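# Sengar touring playbill set

Thank you for stopping by! Sengar gathers the printed programs of musicals and plays that toured through the Kollimard theater, typed up by hand (slowly, and with a good deal of coffee) so that anyone can look up who sang what and on which night.

## What you get

- `shows.csv` -- one row per production, with title, company and opening date
- `cast.csv` -- one row per performer per role, understudies included
- `songs.csv` -- song lists, for the 14 musicals that printed one

Spelling follows the program, even where the program is plainly wrong. Matinees have their own rows, and a blank in `night` means the playbill didn't say.

## Known gaps

The Rokance company's January run is missing 2 playbills, and I'd dearly love to find them. If you have a copy in a drawer somewhere, please open an issue! 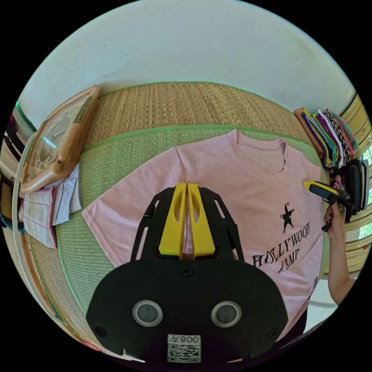
Uster wrote in to say that the understudies in `cast.csv` ought to carry a flag of their own, so that is coming in version 8.

Last updated 11 August 2023.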